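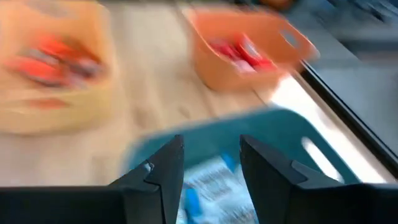

Clera changed the terms on its regular saver in February. The monthly limit is now 900, up from 89 under the old Turinden account, and the notice period is 30 days.

I moved mine over in the app. The standing order did not carry across - it has to be set up again by hand, with the new sort code. Interest is worked out daily and paid yearly, as before.

My closing balance at Turinden was 1859. The transfer showed the same evening. The prize draw entries were lost.

3 comments
Share this post
Search this blog Go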